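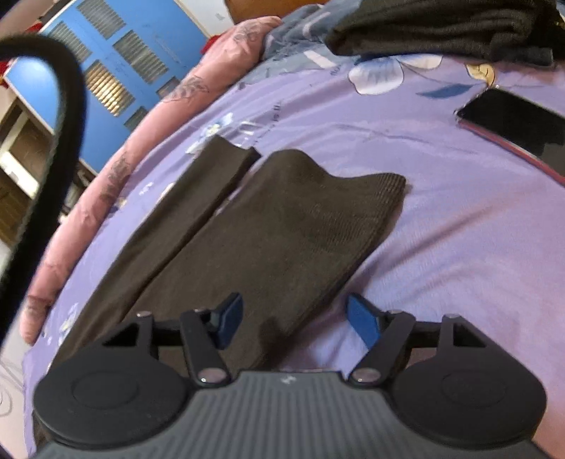 Brown knits, purple bed - folding day at the Hoshinos'

Posted November 1, 2020 by Efua Ametepe

Quick page, more words later if I get time. Yae Hoshino is clearing her winter drawers before the move to Tralonville and she let me tag along for the knitwear part. Everything gets folded on the bed. Not the table, not the ironing board. The bed is the right height, she says, and her back agrees.

The browns went first. Her mother-in-law's rule, apparently, dark stuff at the bottom of the box. Hideaki's rule is no rule, he rolls his. We don't talk about Hideaki's drawer.

Yae's way, as far as I got it down:
Lay it out flat, sleeves too if it has them. Smooth from the middle. Fold, turn, fold again. Don't yank the ribbed bits, they go wavy and stay wavy.

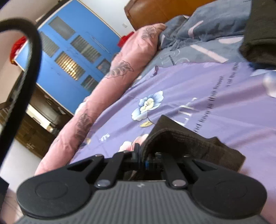 Ribbed edge curling over itself, next to the big pale flower. The sheet has writing on it too - "and love in the flower."

I asked about the sheet, of course. Junomar, she thinks, or maybe that shop that closed. Bought in May a few years back, on sale, two for the price of one, and the other one went to Hatsue Okabe who never uses it becuase she says she can't sleep on words. Fair enough. I like the purple. Dark wool shows up great on it, which is handy when you're hunting for lint and moth holes.

No holes so far. One loose thread on a cuff, Yae snipped it and moved on.

The middle is the fiddly part. Thick rib doesn't want to lie down, it springs back, so she goes at it a bit at a time and gives up on perfect.
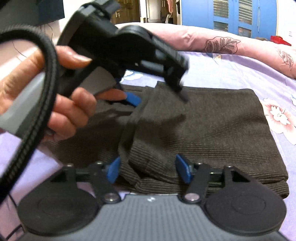 Same again on the next fold, and if it looks lumpy, open it up and start over. Takes ten seconds. I timed my own go and it was a lot more than ten seconds. Mine also came out the shape of a loaf, but it fit in the box so I'm counting it.

Boxes are the flat Geletel kind, 6 of them, lids a bit bent. Labels on the short end so you can read them when they're stacked. Osamu Minami is lending the van, he wants everything taped by the time he gets there, so no more stopping for tea. (We stopped for tea.)

Waistbands last. Anything with elastic she folds over so the gathered part ends up on the outside - keeps the bundle round and easy to grab.

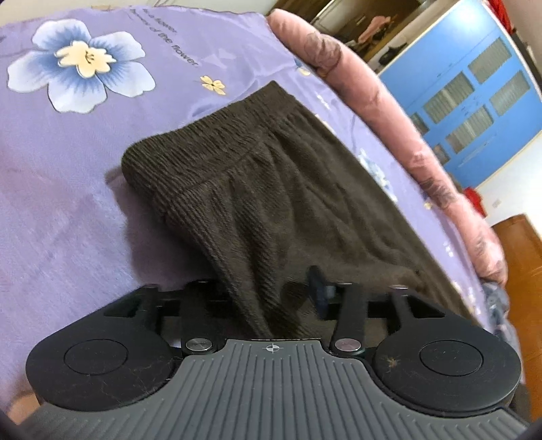
Gathered waistband, fine ribs, creases fanning out. Pink roll with the faded roses along the edge of the bed.

Still to come: scarves, the gray cardigans, and a bag of odd socks that Yae wants to go through by herself. I'll add them here under the same heading, proably next weekend. If you want a bigger copy of any of these just leave a note with the position on the page, first, second etc, and I'll send it over.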